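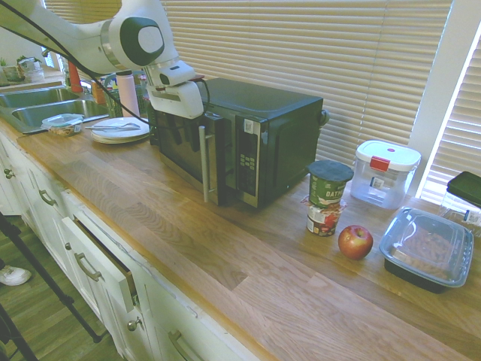
제40호 | 3면

공유주방 '미나다우' 저녁 요리모임 참가자 모집

미나다우에서 가을 학기 저녁 요리모임에 참여할 분을 찾습니다. 혼자 살면서 끼니를 대충 때우는 분, 칼질부터 다시 배우고 싶은 분, 요리는 할 줄 아는데 같이 먹을 사람이 없는 분 모두 신청할 수 있습니다. 지난 학기에 참여했던 분도 다시 신청할 수 있으나 처음 오는 분을 먼저 받습니다.

모임 내용
매주 목요일 저녁 7시에 모여 두 시간 반 동안 반찬 두 가지와 국이나 찌개 한 가지를 만듭니다. 만든 음식은 그 자리에서 나누어 먹고 남은 것은 싸 갑니다. 10월 첫째 주에 시작해서 여덟 번 모입니다. 첫 주는 조리도구 사용법과 자리 배정, 장보기 순서를 정하는 시간이고 요리는 간단히 주먹밥과 된장국만 합니다.

넷째 주에는 전자레인지와 냄비 하나만으로 차리는 밥상을 다룹니다. 원룸에 화구가 하나뿐이라는 신청자가 많아 이번에 새로 넣은 회차입니다. 달걀찜, 가지나물, 감자조림을 합니다. 여섯째 주는 나자닌 솔타니 씨가 진행하는 이란 가정식 시간입니다. 허브를 넣은 쌀밥과 요구르트 오이무침을 만들 예정이며, 설명은 한국어로 합니다.

모집 인원과 자격
열두 명을 모집합니다. 만 19세 이상이면 거주지와 관계없이 신청할 수 있습니다. 여덟 번 가운데 여섯 번 이상 나올 수 있어야 합니다. 재료를 미리 사 두기 때문에 결석할 때는 전날 낮 12시까지 문자로 알려 주십시오. 연락 없이 두 번 빠지면 대기자에게 자리가 넘어갑니다.

알레르기가 있거나 먹지 않는 재료가 있으면 신청서에 꼭 적어 주십시오. 채식을 하는 분은 매회 다른 재료로 바꾸어 드립니다. 다만 견과류와 갑각류를 완전히 분리해서 조리할 시설은 없으니 증상이 심한 분은 신청 전에 전화로 상의해 주십시오.

참가비
참가비는 따로 없고 재료비만 회마다 똑같이 나눕니다. 재료비는 모임이 끝난 뒤 영수증을 보고 계산해서 다음 날 문자로 보냅니다. 쌀, 간장, 식용유 같은 기본 재료는 미나다우에서 냅니다. 반찬통을 가져오지 않은 분은 한 개에 500원을 내고 종이 용기를 쓸 수 있습니다.

준비물
앞치마, 수건 한 장, 뚜껑이 잘 닫히는 반찬통 두 개. 칼은 주방에 있는 것을 씁니다. 쓰던 칼을 가져오고 싶으면 칼집에 넣어 오십시오. 슬리퍼는 미끄러워 위험하므로 발등을 덮는 신발을 신어 주십시오.

함께 모집합니다: 진행 보조 두 명
모임 한 시간 전에 와서 재료를 나누고 끝난 뒤 정리를 맡을 분을 찾습니다. 요리 경력은 보지 않습니다. 보건증이 있거나 시작 전까지 발급받을 수 있어야 합니다. 진행 보조는 재료비를 내지 않으며 여덟 번 모두 나올 수 있는 분이어야 합니다. 신청서의 '참여 구분' 칸에 '보조'라고 쓰고 지원하는 이유를 서너 줄 적어 주십시오.

신청 방법
미나다우 1층 안내대에 있는 신청서를 써서 내거나, 같은 내용을 적어 사물함 옆 접수함에 넣어 주십시오. 접수는 9월 셋째 주까지 받습니다. 신청자가 많으면 처음 참여하는 분 가운데서 추첨하고, 결과는 모든 신청자에게 문자로 알립니다. 대기 번호도 함께 보내 드립니다.

자주 묻는 내용
아이를 데려올 수 있는지 묻는 분이 많은데, 저녁 모임은 불과 칼을 함께 쓰는 시간이라 어렵습니다. 어린이와 함께하는 모임은 겨울에 따로 공지합니다. 주차는 건물 뒤편에 네 대까지 가능하고 그 밖에는 공영주차장을 이용해야 합니다. 버스는 449번이 정문 앞에 섭니다.

모임 중에 찍은 사진은 소식지에 실릴 수 있습니다. 얼굴이 나오는 것을 원하지 않으면 신청서 맨 아래 칸에 표시해 주십시오.

문의: 미나다우 1층 안내대, 평일 오전 10시부터 오후 6시까지 (점심시간 제외)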